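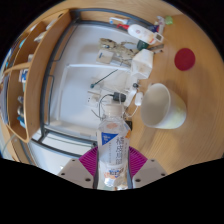 ROOMS AND DESKS

The Desk Under the Bed
by Zuzanna Wieczorek

In the last issue of Edia I asked our readers which part of their room is the most difficult to keep in order. I expected the closet. Most of the letters were about the desk, and many of them came from people who sleep in a loft bed and have the desk under it, as we do in the Jasińska house here in Trurton. I have lived with such a desk for three years now, so I will try to write down what I learned from it.

A desk under a bed has a special problem. In a normal room the desk is one place and the shelf is another place, and the bedside table is a third one. In a loft bed room all of them are the same place. You drink there, you study there, you charge the phone there, and at eleven at night you put down there the glass you wanted to take up the ladder. My desktop is 49 inches long. When I moved in I thought this was a lot.

I start with the drinks, because with them I had the most trouble. I like to have a bottle beside me when I work, and also a cup. A bottle with a screw cap is a good neighbor for a computer. You close it and it can fall over without any drama. A wide cup is a different thing. It has a big opening, it stands exactly where the elbow wants to go, and under the bed the light comes from one side, so you do not always notice if there is something left inside. In my first winter I put half a cup of tea into my keyboard. The keyboard was replaced, and the letter M on the new one has never been as nice as on the old one.

So now I have a rule for drinks. The cup has its own corner, at the side of the hand I do not write with, and a coaster lives in that corner also when there is no cup on it. When I see the empty coaster, I remember where the cup should return. My neighbor Weronika Kurek laughs at this rule but she borrowed it. She says that a wooden top without a coaster looks old after one semester, and she should know, for she has sanded hers twice.

Then there are the cables. I do not believe in a desk without cables, and I stopped trying to have one. The lamp needs a cable, the charger needs a cable, and the wall sockets under a loft bed are usually at the back, just above the desktop, where you must reach over all your things to find them. What helped me was to put the power strip on the desk and leave it there. Before, I kept it on the floor, because I thought it looked more tidy. But then I was on my knees every evening, looking for a free place with my fingers, and I hit my head on the edge of the desk when I came up.

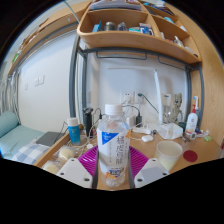 With the strip on top, behind everything else, I can see which plug belongs to which thing. The cables still make their loops. I lay them toward the wall in the evening, and I keep the front half of the wood free for the mouse and for paper. If a cable comes to the front, it should be one that I am using now. I tried clips from the shop on Prelbridge, the kind with glue, and they held until April, when the room became warm.

The lamp is worth some thought too. The bed takes away the ceiling light, and even at noon it can be rather dark underneath. A lamp with a long arm is better than a small one, for it can stand far back and still bring the light to where your hands are. I had before a little lamp with a clip, fixed on the bed rail, and every time my roommate turned over in the other bunk, the light moved across my page – it was like studying on a ship.

And then the shelf. A shelf hanging under the bed is a wonderful thing, and also the most dangerous one, for it is so close to the hand. Everything that has no home goes there. Face cream, tea, a can of something, vitamins, the box from the phone, and on the very top all the papers you will read later. I do not want to tell you to throw these things away. My advice is smaller. Choose one compartment for things you use in the bathroom and keep them all together, so that you can take them out in one trip in the morning. Choose another for food and drink. The boxes should stand with the name to the front. Papers I would not keep on the top of the shelf at all, but I still do it, so please take this only as a wish.

If you have a rail with hooks under your shelf, use the hooks for light things only. Keys are good, and headphones. A wet towel is not good over a desk.

One more word about bottles. Weronika drinks a lot of flavored drinks, and I looked for a long time at one with a blue corner on the label and the large characters 橘皮, which she told me mean orange peel, or maybe tangerine peel, she was not sure. I had it all the time for plain water. When you share a desk or a room, put the drinks with labels on one side and the water you refill on the other. In our room this saved a number of small arguments.

My evening order takes about 20 minutes if I left it for a week, and much less if I did it yesterday. I close the bottle, I carry the cup to the kitchen and wash it at once, I push the cables back, I wipe the wood with a cloth that is only a little damp. Then I go up the ladder.

For the next issue I would like to write about storage at the foot of the bed, and I need your experiences. Letters can be left in the box at the door of room 17, or given to Weronika, who passes my door every morning anyway.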